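Section 4 – Restringing the Rellbridge practice cello

Read all of it first. Peg end and tailpiece end both matter.

1. Lay the cello on its back, scroll toward you.
2. Loosen one string only. Never all four – the bridge falls and the soundpost may go with it.
3. Rub a little peg compound on the peg, 2 turns in the hole.
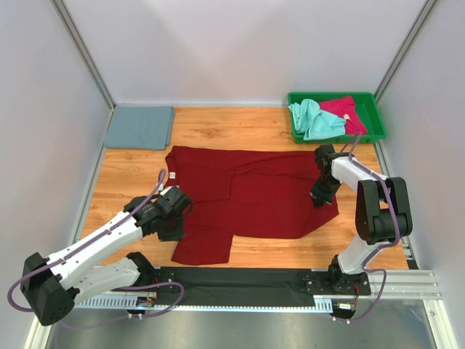
4. Ball end into the tailpiece slot, other end through the peg, wind toward the pegbox wall. Put a cloth under the tailpiece before you start, something big like the dark red garment spread over the tabletop, so a slipping adjuster doesnt mark the varnish. Fine tuners halfway down.

Note: Illov strings stretch alot the first few days. Retune before every rehearsal.

5. Bring up to pitch slowly. Check the bridge after each string, feet flat, back edge straight.

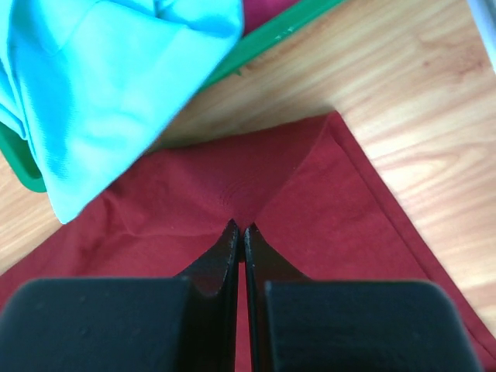 6. Repeat for the next string, same order – A, D, G, C. Old strings in the spare sleeve, label them.

Caution: bridge leaning? Slack off a bit, then push it upright with both hands. Still leaning, stop and ask Vaida Petrauskas.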